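Call for Participants: Shared Desk Storage Study
Reference 2717
Pullora, Nalberg site
Posted in August. Open until all places are filled.

Pullora is seeking adults to take part in a study of how people put away everyday items at a small shared desk. The study covers where items are placed, which items are grouped, and how easily a second person can find them later. Results will be used in the layout guide for the Drorine line of wire shelving and baskets.

What participants do
Each session has two parts. In the first, you put away a set of study and office items using the storage provided. You decide where each item goes. There is no correct layout, and you will not be scored on speed.

In the second part, you work at a desk that was put away by another participant. You receive a printed list of items and retrieve them in the order given. If you cannot find an item within the time limit, mark it as not found and go on to the next line.

You will then complete a two-page form on reach, visibility, and stacking. The form asks specifically about magazines that extend past the edge of a shelf and flat items such as folders, as these had the highest rate of misplacement in the pilot.

Materials
The item pool includes a school textbook, magazines, a stapler, a computer mouse, and a round wall clock. Storage consists of tiered wire mesh shelving, a long wire basket mounted on the wall, and open plastic containers. Item sets differ between sessions.
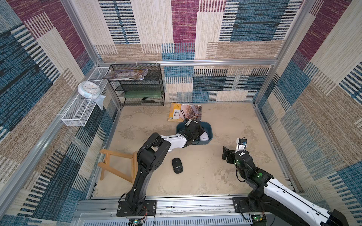
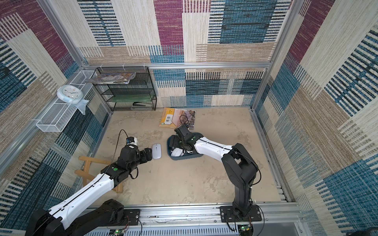
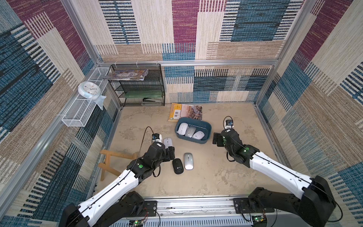
Pádraig Keogh wrote after the pilot that the retrieval part took him longer than putting things away, mainly when a book had been left under something else, and that he would have liked the printed list in larger type. He also asked whether left-handed participants could have the shelf unit moved to the other side.

The list is now set in larger type. The shelf unit stays in the same corner for all sessions so that layouts can be compared. Please state your dominant hand on the application.

Requirements
Age 18 or over.
Able to stand for the length of one session, with breaks.
Able to lift a full magazine stack with one or both hands.
Normal or corrected vision at reading distance.
Able to read a printed list in English. Some book and magazine covers carry text in other languages; you do not need to read it.

Current employees of Pullora and of the Phelan furniture group are not eligible. Pilot participants may apply again for the retrieval part only.

Time and payment
Sessions last about 200 minutes including two breaks. Payment is $20 per hour, issued by check or prepaid card at the end of the session. Travel is not reimbursed. Parking is free behind the loading dock.

Sessions start at 9:00 a.m. and 1:30 p.m. There is no afternoon session on Thursday.

How to apply
Send your name, height, dominant hand, and preferred start time to the study desk at Pullora, Room 570, and quote the reference number above. Height is used to set the floor mat and is not kept after the session.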